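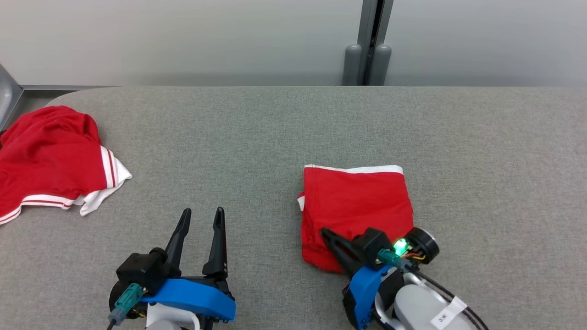

Section 4: Your first wash

Before you start, check that the Veden is level. If it walks across the laundry room, it was not level.

1. Open both taps. The one you forgot is the cold one.

2. Turn out the pockets. Our service desk logged 327 blocked filters last year, and coins were the least interesting thing found in them.

3. Sort by color. Red things with white trim belong in a cool wash, on their own, the first few times. Pink is permanent.

4. Load the drum loosely. If you need your knee to close the door, take something out.

5. Pour detergent into the left-hand drawer, up to the lower line. The upper line is for people who enjoy rinsing.

6. Turn the dial to program 13 (Cool, Gentle) and press Start. The door locks with a click. A second click means it has changed its mind; press Start again.

Note: The display adds minutes as it weighs the load. The last minute is longer than the others.

Caution: Do not pull on the door while the lock light is on. The handle is a spare part, number 2589, and we sell plenty of them.

Caution: Unplug the machine before cleaning the filter (Section 7). Put a towel down first. A bigger towel than that.

If the display shows E4, check the drain hose for kinks, then see Section 9.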